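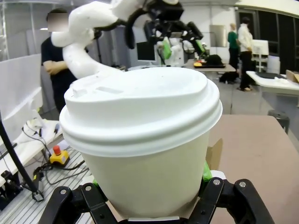 White cup, white lid.

From: Ningsih Sumampouw
To: the Undley court-watch list
Date: 26 July 2025
Subject: Re: Lekier sentencing

> Did he get prison or not? The paper says one thing
> on page 3 and another on page 6.

He got prison, Odska. Six years, for taking $900 a week out of the Simanjuntak estate while he was supposed to be looking after it. Page 3 was written before the hearing, which saves a lot of time.

His lawyer asked for probation and handed up 100 letters of support. The judge noticed that most of them misspelled "integrity" the same way.

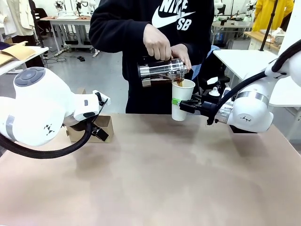
She didn't say who she thought had written them, but she did read one out loud - slowly - and Lekier studied his shoes. Restitution got pushed back again. It was supposed to be settled in May, so bring a book. I'll post the new date when the clerk picks up the phone.

Ningsih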